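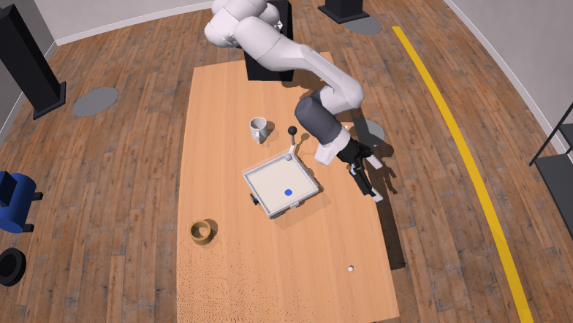

A long wooden table, grain running the whole way down.

I have a complaint about kitchen tables, and it's that we keep getting rid of them. My sister-in-law just redid her place and the table went out the door on a Saturday to make room for an island with stools. Everybody loved it. I smiled and said it was very bright in there.

I don't like islands. You can't spread out a tax return on one without somebody wanting to chop an onion on it. The stools have no backs, so anyone over 30 starts looking for the couch after ten minutes. And you all sit in a row facing the sink, like people waiting on a bus!

Our table came from a secondhand place called Gumach, back when it was still over on the mill road, and it cost less than the delivery. I did homework help on it, wrapped presents on it, sewed two Halloween costumes I'd like to forget. There's a burn at one end from a fondue pot. I've been told I could sand that out in an afternoon, and I'm sure I could, but I've had 20 years of afternoons and I haven't done it yet. 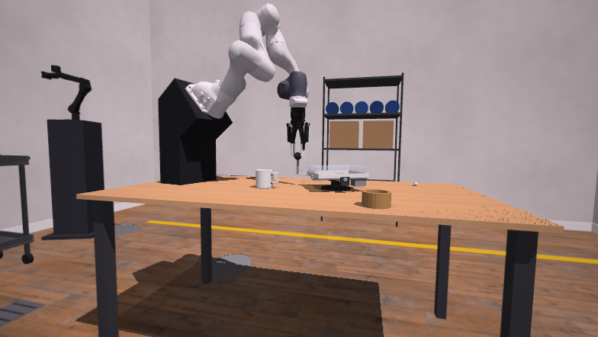 A mug and a flat gray tray on the tabletop.

What I really miss in other people's houses is the clutter. A table collects the mail, the library book, the coffee you forgot. Yes, it drives you nuts. But you sit down to move the pile and end up reading something, and then a kid wanders in and sits down too, and before you know it you're having the conversation you couldn't get going in the car.

I looked at new ones last month, just to see. The Skendano catalog has a nice plain one for $1093, which made me laugh out loud - and then I went back and looked at it again the next morning. My neighbor swears by the folding kind and says I'm being sentimental. Maybe so. She eats dinner standing up at the counter most nights, and I've never once stayed at her house past eight.

So if you're remodeling, measure for a table before you let the contractor talk you into anything. Even a small one. You can squeeze past it sideways, we've done it for years.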